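Changing over a cold-weather wardrobe in spring

4 min read

The procedure below covers parkas, wool sweaters, toques, mitts and scarves for a household of two to four people. It assumes a washing machine with a wool or delicate cycle, a flat drying surface, and an indoor closet or spare room for storage. Start in April, or once overnight lows have stayed above freezing for a week.

Clothing stored dirty is the main cause of damage found in the fall. Body oil and food residue attract moth and carpet beetle larvae, and faint marks oxidize over the summer into yellow stains that will not wash out.
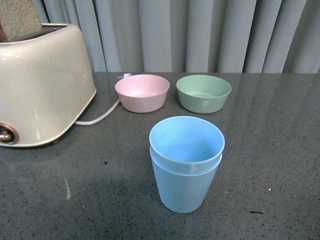
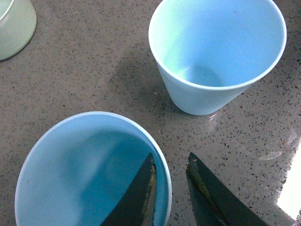
Riet Wuyts would reverse the usual order and clean the closet before touching the clothes, on the grounds that larvae left along the baseboard will find the spring jackets just as easily. Her method is to empty the closet completely, vacuum the floor edges, shelf joints and door track with a crevice tool, and take the vacuum contents outside the same day. That order is used in the steps that follow.

Step 1. Sort

Make four groups: machine washable, hand wash, dry clean, and discard or donate. Go by the care label. If the label is missing, treat the item as hand wash if it is a knit and as dry clean if it has a lining or shoulder structure. Empty every pocket, including the inner chest pocket and the sleeve pocket on ski jackets. Close zippers and fasten hook-and-loop tabs, which will otherwise pill any knit in the same load.

Hold dark sweaters up to a window and look for small irregular holes. Anything with holes goes in a sealed bag, away from the other groups, until it has been treated (Step 3).

Step 2. Wash

Wool: fill a basin with cool water and add a pH-neutral detergent at the dose on the bottle. Submerge the garment, press it down several times, and soak for 20 minutes. Do not rub or wring. Rinse in water of the same temperature until it runs clear, roll the garment in a towel, and press. Dry flat, reshaped to its original dimensions, out of direct sun. Turn it once when the upper side is dry.

Down parkas: use a front-loading machine and a down detergent, one parka per load, with an extra rinse. Tumble on low with three clean tennis balls. Stop the dryer periodically and break up clumps in the baffles by hand. A parka that feels dry on the outside is often still damp in the lower hem. If any clump remains, keep drying.

Synthetic shells: close the vents, wash on warm, and skip the fabric softener. Softener leaves a residue that stops the face fabric from shedding water.

Step 3. Treat

Place suspect knits in a freezer bag, remove as much air as possible, and freeze at -18 °C or lower for two weeks. Let the bag return to room temperature before opening it so that condensation forms on the outside of the plastic.

Step 4. Pack

Fold knits, heaviest at the bottom. Hang parkas on wide hangers under a breathable cotton cover. Vacuum bags are acceptable for fleece but should not be used for down, which loses loft under long compression. A 77 litre lidded bin holds up to 20 folded sweaters of medium weight. Label the short end of each bin with contents and size.

Cedar blocks have a limited effect in an open closet. In a closed bin they are somewhat more useful, provided they are sanded lightly each year.

Step 5. Store

Choose a location that stays below 24 °C and under 50 per cent relative humidity. Attics and uninsulated garages fail on both counts in July. In a basement, keep bins off the concrete on a shelf or slats, and at least 5 cm away from exterior walls.

Leave one midweight jacket, one toque and one pair of gloves per person in the front hall until the end of May. Check the bins once in mid-summer by lifting the lid and looking along the top seam of the uppermost sweater.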